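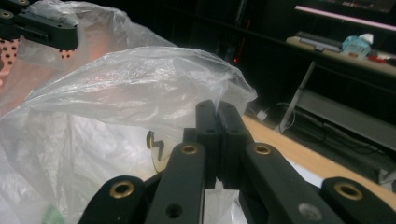 Grullau Wildlife Ecology Group, Mammal Diet and Habitat Program

Figure 2. Gripper fingers, closed, against a translucent white plastic bag.

3. Study area and diet sampling

3.1 Study area

Clirkolley Reserve lies on a low coastal plateau and is bounded on three sides by cleared grazing land. The fourth side follows Mandasitz Creek, a permanent stream with steep banks and a narrow strip of wet gully vegetation. Soils on the plateau are sandy and poor in nutrients. Those along the creek are deeper and hold water through most of the summer.

Three vegetation types were recognised for this study. Open eucalypt forest covers the plateau and has a patchy understorey of bracken, wattle and sedge. Dense heath occurs where drainage is poor, mainly in the north. Gully scrub is confined to the creek and its side channels, and contains the only large stands of tree fern. The boundary between forest and heath was mapped on foot, as canopy cover alone did not separate the two reliably.

Swamp wallabies (Wallabia bicolor) are present in all three types. Eastern grey kangaroos graze on the neighbouring pasture and enter the reserve along the southern fence, where several panels have been down for some years. Fallow deer are seen occasionally. Their pellets are easily told from those of the two macropods when fresh but less easily when weathered, and this limited the material that could be used (see 3.3).

3.2 Transects

Pellets were collected along 22 fixed transects, allocated to vegetation types in proportion to area, with a minimum of four in gully scrub. Each transect was 180 m long and was walked in one direction only, so that the low sun was behind the observer. Start points were placed at least 60 m from any fence or vehicle track. The one exception is the transect at the mouth of the creek, which could not be moved without leaving the gully vegetation.

All transects were cleared of old pellets before the first collection and revisited every fortnight. Transects in heath took longest to search. Pellets there lodge in the base of sedge tussocks and are hidden from directly above, so each tussock was parted by hand. No correction was made for pellets missed in this way, and counts from heath should be read as minimum values.

The August collection was interrupted by flooding at the creek crossing. Gully transects were searched on the following Friday and are treated here as part of the same round. Leaving them out did not change the order of the main food groups in any vegetation type.

3.3 Identification and preparation

A pellet group was accepted if it was moist or had an intact dark surface, and if shape and size were consistent with swamp wallaby. Doubtful groups were left on the transect and marked so that they would not be reassessed on the next visit. Up to six pellets were taken from each group.

Samples were dried at 65 °C to constant weight, broken apart and passed through nested sieves. The middle fraction was cleared in dilute bleach, rinsed, stained and mounted. Fragments were identified from the shape of the epidermal cells, the arrangement of stomata and the presence of hairs, using a reference set made from plants gathered in the reserve. The reference set was prepared by M. Kinyua. C. Ogundipe read the slides without knowing the vegetation type from which they came.

Fragments were assigned to one of five groups: shrub browse, forbs, ferns, grasses and sedges, and fungi. Fungal spores were recorded as present or absent and were not included in the proportions. Cuticle from young bracken could not be separated from that of two other ferns, and the three are pooled.

3.4 Limits of the method

Microscopic analysis of pellets favours plants with thick cuticle. Soft forbs are broken down more fully in the gut and are likely to be under-represented — a bias that earlier work at Carhuamaca addressed with feeding trials on captive animals. No such trials were possible here. Proportions are therefore compared between vegetation types and between seasons, where the bias can be expected to act in the same direction, and are not presented as estimates of intake.

Individual animals were not identified. Repeated sampling of the same wallaby is probable in gully scrub, where home ranges are small and overlap along the creek. For this reason the transect, and not the pellet group, is the unit of replication in Section 4.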